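Desk Things: a small set of pictures and notes on an ordinary work desk

Maintained by Subira Nyanda and Henrik Eichhorn
Version 5

What is in it

The set covers a single work desk, the things used on it, and one piece of white furniture from the same place. There are 1,150 pictures in all, each with a short text note. The notes are about paper, office supplies, the desktop and the furniture. They were written by Maja Jabłońska and checked by Eduard Ďurica, and where the two disagreed about a word, the plainer word won.

The project name inside the files is Urkurdale. Older copies may still carry the name Rollden in the folder names. It is the same set.

Folders

paper – single sheets, flat, raised, curled or folded
desktop – the desk surface with little or nothing on it besides the monitor
furniture – cabinet fronts, compartments, pulls and fittings
supplies – staplers, pens, clips and similar

Every picture is in one folder only. If a sheet of paper and a stapler are both present, the picture goes in supplies.

paper

All sheets are plain white. We call a sheet "flat" when it lies on the desk along its full length, and "raised" when any large part of it stands off the surface. "Curled" may be added to either one. A sheet that hangs over the front of the desk gets the word "draped" as well.

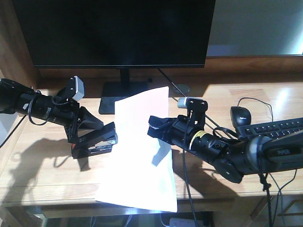

Sunlight is the main problem in this folder. A white sheet in direct sun loses most of its surface detail, and the edges can be hard to place where the paper meets bright wood. We left the exposure alone. If you need clean edges, filter on the light column and leave out the rows marked "direct".

Shadows on paper are noted only when they cross the sheet. They aren't treated as marks or stains.

desktop

The desk is light, honey-colored wood with a straight grain and long seams. The back of it is taken up by a black monitor on a rectangular base. The monitor note reads "off" when the screen is dark, and that is all it means. We didn't record what the monitor was connected to.

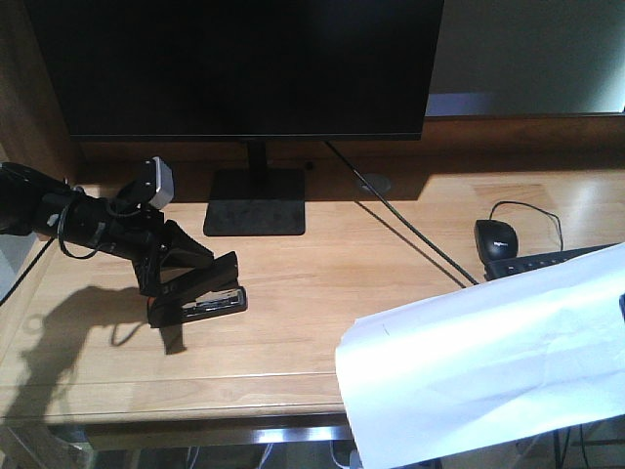
Desktop folder: monitor off, sun on the wood.

The wood changes a lot in color from picture to picture, depending on the light. Marianna Ostrowski tried sorting the folder by color early on and gave up after 200 pictures, so the color column was dropped in version 3. Please don't use the old column if you still have it. The seams are a better guide for lining up two views of the desktop.

Dust is not labeled. Neither are small smudges, unless they hide something else.

furniture

This is the smallest folder and the one with the longest notes. It holds close views of a white cabinet with a honey-toned wood compartment and a dark brown panel set down inside it. Many are tilted, and a few are soft. The round medallion on the panel has its own note, with "face" for the cream-colored part and "rim" for the gold-toned part.
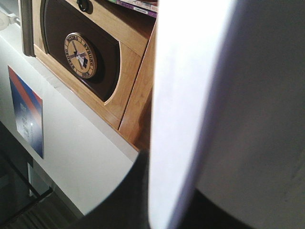 Lettering is copied out only if the whole of it can be read. Where it can't, the note says "lettering, partial" and stops there. Eduard made this rule after the first round, when two people had filled in the same letters with different guesses. The ring pull is listed as a pull, with no note on whether the compartment opens.

supplies

Staplers are the most common item here. The note gives the main color, the direction of the front end, and whether the stapler is resting on a surface or held above it. "Over paper" means that some part of it overlaps the sheet as seen in the picture. It does not mean that the paper has been stapled.

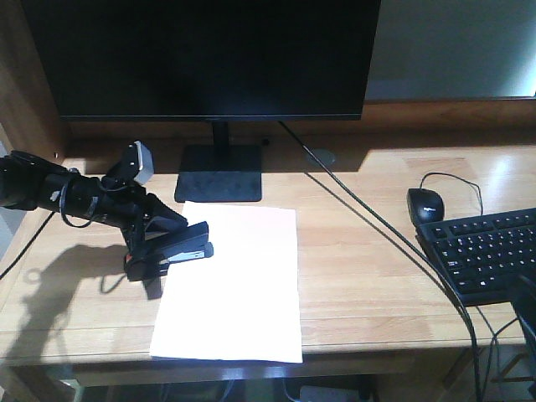
Last changed: July 2, 2021

Known problems

Up to 9 notes in supplies have left and right swapped. We have fixed the ones that were reported and expect a few more to come in.

The words "shelf" and "back panel" are used for the same strip of wood along the back of the desk. Both are kept for now.

The March copy is missing most of the furniture folder. Get a newer one.

Use

The set may be used and shared with the names at the top left in place. The viewer we use is Wieczorek, but the notes are plain text files and open anywhere. Corrections go to Subira, with the file name in the subject line and one correction per message.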